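Candela Alcaraz
November

Reorganizing the first aid supplies

The first aid supplies in the Wistham space had spread over three locations by the end of summer: the kit case, a bag that lived on the shelf under the counter, and a drawer in the kitchenette with loose bottles in it. Montserrat Paredes cut her thumb on a box knife in September and went to the drawer first, then the bag. The tape was in the case. It was a small cut, but the search took longer than the dressing did.

I cleared everything out in one afternoon and worked from a single table. My starting list, compiled from the old inventory sheet and a walk through the rooms, had 127 lines. Many were duplicates under different names. "Gauze, small," "gauze pad" and "pad, sterile" were the same product entered by three people over several years, so the first job was renaming before any sorting took place.

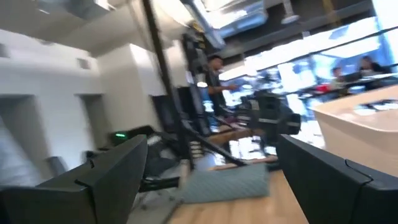

The naming rule I settled on is type, then size, then form. "Bandage, wide, roll." "Bandage, narrow, roll." "Tape, paper, narrow." It reads badly out loud and sorts correctly in a spreadsheet. Brand names go in a separate column and are ignored for restocking. Begoñe Sarmiento objected to this on the grounds that she likes one specific tape, so there is now also a notes column.

After the renaming I divided the list by where a thing needs to live. There are only 2 categories.

Grab items go in the case. These are for cuts, scrapes, minor burns and splinters, and a person should be able to reach them with one hand. The case goes back on its hook by the door.

Stock items go in the bin. This covers refills, bottles, spare rolls, and anything used at a sink with some time to spare. The bin goes on the second shelf, label facing out.

The bag was harder to place. It is light, it closes, and it takes soft goods well, but it has no structure and everything migrates to the bottom. For years it did the job of both the case and the bin and was poor at each. I considered dividers. Bonifacio Calvo had made a set from stiff card for his toolbox and offered me the leftovers, but they folded as soon as the bag was picked up. It is now for outings only, packed from the bin beforehand and emptied back into it afterward.
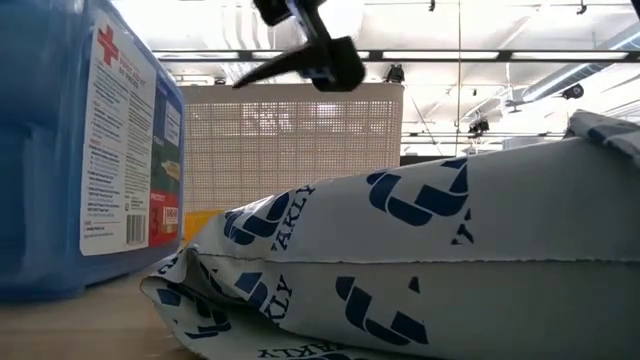

The blue case standing on the table, with the white fabric bag next to it.

A few notes on the case. The printed contents list on a kit describes what was in it when it was sold. Ours has been refilled from general stock many times and the list no longer governs anything. I typed a replacement in a larger font, printed it at half-page size, and taped it inside the lid. It has a last-checked line at the bottom with room for initials.

I also stopped filling the case completely. When every pocket is full, the first person to take out a dressing can't get the rest to close again, and the case ends up sitting open on a counter. I left slack in each section. It now holds less and shuts on the first try.

Expiration dates took the most time. Some are stamped into the crimp of the tube and can only be read at an angle under a lamp. I copied each one onto a strip of white tape in month/year format, using a fine marker, and put the strip where the thumb goes when you pick the item up. Anything with less than 10 months left got a second strip on top so it would be used first. Expired medicines went into a separate envelope for the pharmacy take-back box. Packets with a broken seal were thrown out regardless of date.

For the bin I tried a shallow tray first, the Plerka one from the craft shelf. Tall bottles tipped over the edge whenever it was pulled out. A deeper bin with slots for handles works better. The load order is heavy bottles at the back, rolls in front, flat packets on edge along one side. I did not manage that order on the first pass. Everything went in as it came off the table and was rearranged later.
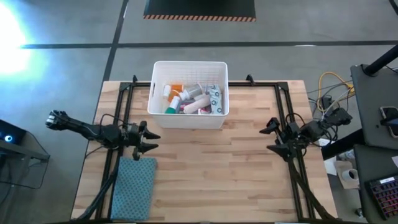

First load into the white bin, unsorted: orange pill bottle, a thick rolled bandage, assorted bottles and packets.

The bin has a shelf code, 1001, which matches a row in the inventory sheet. Esperanza Barroso set up the coding for the paint shelf last year and I carried it over unchanged. The number is written on the shelf edge as well, so the empty space is identifiable when the bin is out.

Things I would do differently next time:

Write the date strips before sorting. I handled every item twice.

Use one marker. The second one smeared on glossy plastic and I had to redo several labels with the first.

Photocopy the replacement list before taping it down. The only copy is now inside the lid and I have to open the case to read it while restocking.

Still open: the cold packs. They are too bulky for the case and too useful to put on the second shelf. They are in the kitchenette drawer for the moment, which has a Waswood organizer in it and nothing else medical. If anyone has a wall pocket that holds a cold pack without sagging, leave the dimensions in a comment.

Next check is in the spring.

4 comments | 2 shares

Contact | © Candela Alcaraz | Back to top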